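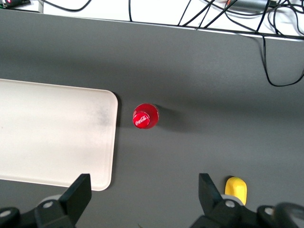
White tray and Coca-Cola bottle on the gray tabletop.

Oct 11, 2025
By Kai-wen Chow

Print this entry | E-mail this entry

Descaler comparison, second go. Cheng-en wants a yes or no on switching the shop from Serkine to Villca for the heating elements, and I still can't give him one I believe.

The Villca sheet says it clears scale in 20 minutes at room temperature. It doesn't say what scale, how thick, or what room. I used pieces cut from the same scrapped element so at least the deposit was alike, though "alike" is generous. The end near the flange was crusted twice as heavy as the tip, and I only saw that after cutting.

Six pieces, three in each product, mixed to the label strength with tap water. Pulled at 20 minutes, rinsed, dried overnight on the rack, weighed this morning. Villca took off more on two of its three. The third hardly changed. Serkine was duller and more even. If I drop the bad Villca piece the new stuff wins easily, and I'm writing that down so I don't talk myself into doing it later. I have no reason to drop it except that I don't like it.

Scale readings wander. Same piece, put down and picked up, gave me a different last digit each time. I wouldn't trust anything under the second decimal until somebody runs the check weights. Last entry in the calibration book is August.

About the claim that a jug of Villca is good for 2,000 parts: Cheng-en repeated it to me as if it were a measurement. It came from the rep. I asked what a part was and got a brochure back. Our elements aren't washers. Leaving that number out of anything we send to Clilavness.

Fizzing is not a result either. Villca foams a lot more and everyone who walks past says it's working. The piece that foamed longest was the one that hardly changed. Could be trapped gas, could be something they put in to make it foam. I don't know and the foam doesn't tell me.

Smell: Villca worse. Fan on both times.

One thing in its favor, the brass fitting came out of Villca without going pink. Serkine pinked it slightly at the threads. One fitting each, so don't quote me.

To do
- repeat with tip-end pieces only, cut to matching length
- plain water control, which I should have had from the start
- write bath temperature down every time (got 26 C on the second bath, forgot the first)
- ask Skalladell if they kept any of their old element samples
- check weights!!

Cheng-en Tam read this over lunch and says I'm being hard on it and three pieces is enough for a cleaning product. Maybe for buying one jug. Not for changing the work instruction. Staying with Serkine until the repeat is in.

Last updated: same day, after lunch, to add Cheng-en's comment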